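4.2 Colour words and kitchen talk

Figure 3. Red and green blocks of the same long shape, on a grey floor.
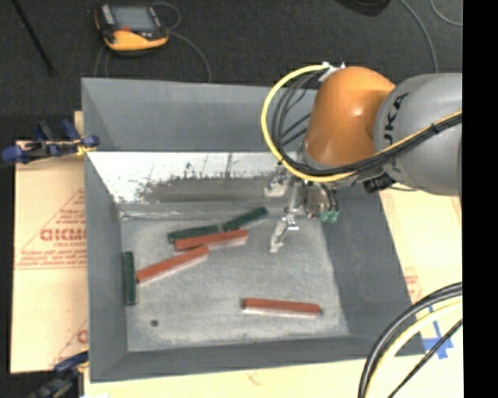
Colour words do a lot of work in shared kitchens and we had not planned for how much. The diary study was meant to be on lids and labels only. But in the first round of talk, people kept saying "the red one" or "the green one" where we had expected a food name or a shelf. Zwane (pilot notes) calls this short naming, and we keep her term. Short naming works when shape tells you nothing. The blocks in Figure 3 are like this, all long and narrow, so a speaker who wants one kind over the other is left with reddish-brown or dark green, and in talk that soon gets cut down to red and green. Food tubs in a shared fridge are the same sort of case. Same tub, same size, same shelf.

We recorded talk in two houses, Aebischer and Joseo. Aebischer has 14 people on one long corridor with a single kitchen. Joseo is smaller, 11 people, two fridges. Both had been using the Stimero tub set for over a year before we came, lids in four colours. No house rule on which colour meant what. In Joseo a rule had grown up anyway: green for food anyone could take, red for keep off. Aebischer never got that far. There colour went with the person, and it moved when people moved out, which led to at least two rows over soup.

All the talk was written up by hand. We marked each time a speaker picked out one tub from others, 103 cases in all once the doubtful ones were dropped. Doubtful means we could not tell from the tape what was being asked for - mostly mumbling, or the kettle. Pointing was not marked. It should have been, and see 5.3 on this.

Three things came out of it.

First, colour came before owner. Speakers said "the red one, Dan's" far more often than "Dan's, the red one". This held in both houses, even in Aebischer, where the owner was the whole point of the colour.

Second, in-between shades got pulled to the nearest plain word. One lid in the Stimero set is closer to brick than to anything else. It was "red" to everybody but one woman in Joseo, who called it brown and was asked every time which one she meant. She had given up by July. We did not ask her about it and now wish we had.

Third, and we are less sure here, people who cooked together used fewer words. Might be colour, might be that they just knew whose stew it was. The Nerex coding sheet has no box for this so it was noted in the margin, and not by every coder. Numbers would be misleading. Left out of Table 2 for that reason.

One worry is that the lids taught people to talk this way. Fair point. In the last week we swapped all lids for clear ones in Joseo. Short naming dropped off at once, but "the green one" hung on for shared food, with no green in the fridge at all. By then it had becom a name for a kind of food. We come back to this in 4.3, where the labels are delt with.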